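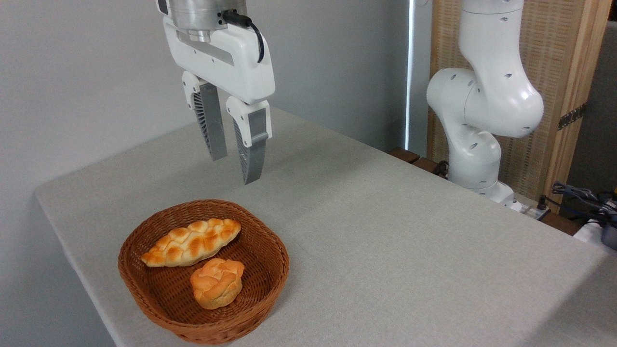
3. A mesa posta e o cesto do pão

Comecei esta parte do trabalho pela mesa porque foi por ela que toda a gente começou a falar comigo. Nas conversas de preparação eu levava o guião todo arrumadinho, com perguntas sobre horários de refeições, quem compra, quem cozinha, e ao fim de uns minutos já estávamos a discutir se o pão vai para a mesa antes ou depois da sopa (e há opiniões fortes, acreditem!). Acabei por deixar o guião de lado e por seguir o pão.

Convém explicar de onde vem o material. Trabalhei com 5 casas, todas na zona de Brunton, e visitei cada uma em mais do que uma ocasião, quase sempre ao fim da tarde, quando se começa a pôr a mesa para o jantar. Levava um caderno e ficava por ali. Às notas dessas visitas juntei os registos domésticos do arquivo Plonier, uma coleção de listas de enxoval, cadernos de despesas e bilhetes de frigorífico com umas 2,000 entradas, das quais li com atenção as que falam de toalhas, cestos, guardanapos e pão. O resto folheei, confesso, com a velocidade de quem tem um prazo em setembro.

3.1. O que fica na mesa quando não há refeição

A literatura sobre a mesa de jantar gosta muito da mesa cheia. Percebo porquê: uma mesa cheia dá assunto, tem lugares marcados, hierarquias, pratos que passam de mão em mão. Mas nas casas que visitei a mesa passa a maior parte do dia quase sem nada em cima, e foi esse estado intermédio que me começou a interessar. Chamo-lhe mesa em espera. Tem a toalha, tem uma ou outra coisa pousada, e está pronta para se tornar mesa de jantar em pouco tempo.

A Figura 1 mostra bem o tipo de superfície de que falo: a toalha cinzento-clara, de textura fina, a cair sobre a borda da frente, e o cesto oval de vime com dois pedaços de pão. Repare-se no espaço de toalha que sobra. Quando mostrei a imagem às pessoas das casas, a primeira reação foi quase sempre sobre esse espaço, e só depois sobre o cesto. Uma delas disse-me que dava vontade de ir buscar a manteiga. Outra quis logo puxar o cesto para o meio.

Figura 1. Mesa com toalha clara e cesto de pão em vime entrançado.

Esta história do meio merece uma pausa. Eu partia do princípio de que o lugar do pão era o centro da mesa, e tinha até escrito isso numa primeira versão do texto, com grande segurança. Depois fui às minhas notas e vi que em 3 das casas o cesto anda sempre para um dos lados, perto de quem corta ou de quem se senta mais próximo da cozinha. O centro fica para a travessa. O cesto na figura também está afastado do meio, para a esquerda e para a frente, e quem vive numa casa de cesto lateral não achou isso nada estranho. Quem vive numa casa de cesto ao centro achou que faltava acabar de pôr a mesa. Gosto muito desta diferença, que me parece dizer mais sobre os hábitos de cada um do que as respostas ao questionário que cheguei a distribuir (e que já nem vou anexar).

3.2. A toalha

Sobre toalhas eu sabia pouco e fiquei a saber bastante. A primeira coisa é que existe a toalha de todos os dias e existe a outra, e que a fronteira entre as duas se negoceia constantemente. Uma toalha entra na casa como toalha boa, apanha uma nódoa de vinho que não sai por completo, passa para os dias de semana, e acaba cortada em panos. Os cadernos do arquivo Plonier seguem por vezes a mesma peça ao longo de várias listas, e dá um certo gosto ver a descrição a encolher: primeiro com todas as medidas e o bordado, depois só a cor, depois uma palavra.

Os tons lisos e claros aparecem nas minhas notas com mais frequência do que eu esperava. Pensei que as pessoas preferissem padrões, por disfarçarem as migalhas, mas ouvi várias vezes o argumento contrário: numa toalha clara vê-se o que há para limpar. O cinzento-claro, em particular, foi-me defendido como um compromisso entre o branco, que dá trabalho, e as cores escuras, que entristecem a sala à noite. Não tenho como medir a tristeza de uma sala, mas registo a opinião tal como ma deram.

Há também a questão da queda, ou seja, do pano que sobra para além do tampo. Nas casas com crianças pequenas a toalha tende a ser curta. Nas outras deixa-se cair mais um palmo, e alisa-se a borda com a mão ao passar, num gesto tão automático que só à segunda visita me lembrei de o anotar.

3.3. O cesto

Passo ao cesto, que é o meu objeto preferido de todo o estudo e que por isso tentei tratar com alguma contenção. Os cestos que encontrei nas casas eram ovais ou redondos, quase todos entrançados, e alguns tinham sido comprados na Fandetti, uma loja de utilidades que várias pessoas mencionaram sem que eu perguntasse. O da Figura 1 é de entrançado apertado, castanho-avermelhado, com o rebordo enrolado. Mostrei a figura a quem tinha em casa cestos de malha mais aberta, e a conversa foi direitinha às migalhas: por onde caem, onde ficam presas, como se sacodem. Umas casas forram o cesto com um guardanapo, outras acham que o guardanapo amolece a côdea e pousam o pão diretamente no vime.

A quantidade de pão é outro assunto delicado. Nas minhas notas há duas atitudes bastante claras. Há quem ponha no cesto o pão todo da refeição, para ninguém se levantar, e há quem ponha pouco e vá repondo. Os que repõem explicam-se com a poupança (o pão que não foi à mesa guarda-se melhor), e os que enchem falam em hospitalidade. Perante um cesto com dois pedaços, como o da figura, os primeiros viram uma mesa normal e os segundos perguntaram-me quantas pessoas iam comer. Eu não sabia responder, e a pergunta ficou no caderno, sublinhada.

Um estudo anterior do projeto Zerness, feito em cantinas, tratava o pão como acompanhamento e media-o em sobras. Foi útil para mim como contraste, porque em casa o pão que sobra raramente se considera sobra: volta para o saco, vira torrada, entra na açorda do dia seguinte. Voltarei a isto na secção 4, quando falar do levantar da mesa e do destino das migalhas, que em 2 das casas vão para o parapeito da janela, para os pássaros.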